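How to set house rules for hand-held gripper work
(and get people to follow them)

Filed under: Good practice, Workshop
Last updated 3/1/18

Most labs have a thick binder about the big arm. It has a fence, a light curtain, a key switch and a laminated sheet that has been initialled by everyone including at least one person who left before the arm was delivered. The hand-held grippers, meanwhile, live in a drawer with the batteries.

I understand why. A gripper strapped to somebody's hand looks like a toy beside a machine that can throw an engine block. It can't run away on its own. The person wearing it is, in theory, paying attention. So the safety review takes four minutes and the demonstrations begin, and by the end of the month you have a sprained ankle and a pile of recordings in which every second episode was done a different way.

What follows is how we write rules for this kind of work at Plirar. It was put together with Joyce Mutiso, who does our floor audits and has never knowingly let a cable go unremarked. Adapt it as you like. It assumes you already have general electrical and workshop rules and that somebody has read them.

Before you start

You'll need a floor plan of the room (a sketch will do), a roll of floor tape in a colour you aren't already using for something else, the task list for the next block of sessions, and one person with the authority to stop a session. That last one should be written down by name. If your organization is anything like ours, "whoever's around" will otherwise be given the job, and whoever's around is usually wearing the grippers.

Step 1: Sort your tasks by what can hurt you

Go through the task list and put each one in a class. We use 3 classes and resist all attempts to add a fourth.

Class A is soft and light: cloths, empty boxes, plastic cups.
Class B is anything with a hinge, a door, a drawer, glass, or enough weight to matter if it lands on a foot.
Class C is anything with heat, blades, mains power switched on, or liquid.

A task takes the highest class that any part of it touches. Opening an oven is Class B. Opening an oven that has been on is Class C, and you would be surprised how long a meeting about that sentence can run. Kipchumba Obura argued for a class B-and-a-half. It was put to a vote in November and lost.

Step 2: Mark the working area

Tape a box on the floor that covers the object, the operator, and one full step in every direction. Inside the box go the operator and the things the task needs. Everything else goes outside, including bags, spare chairs, and colleagues who have come to watch and offer advice.

People will tell you they can see where they're going. They can't, or not well. An operator looks at the jaws, and somebody looking at the jaws will back into a caster base with real conviction. Walk the box yourself, backwards, before you sign it off.

If the object sits at floor level, make the box deeper. Operators crouch, then stand up and step back in one movement, and the step is always longer than they think.

Step 3: Deal with the cables

This section generates the most complaints, so I'll be brief and unpopular.

Route cables behind the operator wherever the kit allows it. Leave enough slack for full reach overhead and full reach to the floor, and no more. Tape down anything that crosses a walking line. Power strips sit outside the box, with the sockets facing away from any task that involves water. If your cable is too short to do this, buy a longer cable. The old Cleltisar rig came with leads apparently sized for a much smaller species, and we spent a whole season working hunched beside the outlet before anybody filled in a purchase request.

For tethered grippers, the lead is strapped once to the forearm, loosely, with a fastening that lets go under a hard pull. Do not knot it. Do not use the good tape.

Step 4: Fit check

Straps should be snug enough that the gripper doesn't rotate on the hand, and loose enough that the operator can get out of either one with no help. Test it. Ask for both off, from a standing start, without anyone else touching them. Anyone who needs their teeth for the second one has failed and should refit.

Sleeves go up or get pinned, closed shoes are worn at all times, and long hair is tied back. On jewellery, our rule is that nothing may dangle and nothing may sit under a strap. An earlier draft banned all of it outright, and compliance was so poor that we decided to have a rule people would keep.

If your grippers carry tracking markers, check that they are clean and square and that nobody has put an inventory sticker on one. This is a data rule that has snuck into a safety page, and I'm leaving it here as it's the only page they read.

Step 5: Approach, grip, release

Train these as separate actions, in this order.

Approach with the jaws open and the feet already placed. No walking and gripping at once in Class B or C.

Grip at the handle or the edge the object was designed to be held by. For a drop-down door, take it through its whole travel and let the hinge find its own stop. Don't lean on it once it's down. 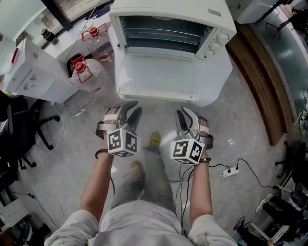
Release fully before you turn. Half-released is the state in which a glass door, a wire rack or a full kettle goes on a short trip with you. Operators with a lot of hours are worse at this than beginners – they have started thinking about the next episode.

For Class C, add a pause between approach and grip, and have the spotter say "clear" out loud. It feels silly for a week. After that it feels like Tuesday.

Step 6: Appoint a spotter and leave them alone

Class A needs nobody. Class B needs someone in the room who knows how to stop the recording and cut the power. Class C needs a spotter with no other duties, standing or seated outside the tape, not on a phone and not labelling the previous batch on a laptop.

One spotter to one operator. We tried one spotter to 2 operators in adjoining boxes at the Kariuki site and got a person turning their head back and forth as if at the tennis.

Step 7: Set a time limit and mean it

Ours is 17 minutes with the grippers on, followed by a break with them off. Joyce picked the number. She maintains that a round figure gets treated as a suggestion, whereas an odd one sounds as if there must be a study behind it. There is no study. People do keep to it.

Watch the wrists. Hand-held kit is light when you pick it up and considerably less so by the end of a session, and a tired operator lets the elbows drop, then the jaws, and then the object.

Step 8: Write down what went wrong

One line per event: class, what was being handled, what happened, whether anyone was hurt. Near misses count. Keep the log where the grippers are stored, so it has to be moved to get at them. We had a perfectly good online form in Nivex for this, with drop-down menus and a colour scheme, and it collected no entries at all. The clipboard fills up nicely.

Read the log at the start of each block. If the same line shows up twice, change the rule or the room. Reminding everyone to be careful is allowed, but it doesn't count as a corrective action and Joyce will send the sheet back.

Common questions from the floor

Can I do a quick one without the tape down? No.

Does a trial run with no recording count? Yes. The floor is the same floor.

Can visitors have a go? Class A only, after a fit check, and with their coffee left outside the box.

Who checks the spotter? Joyce.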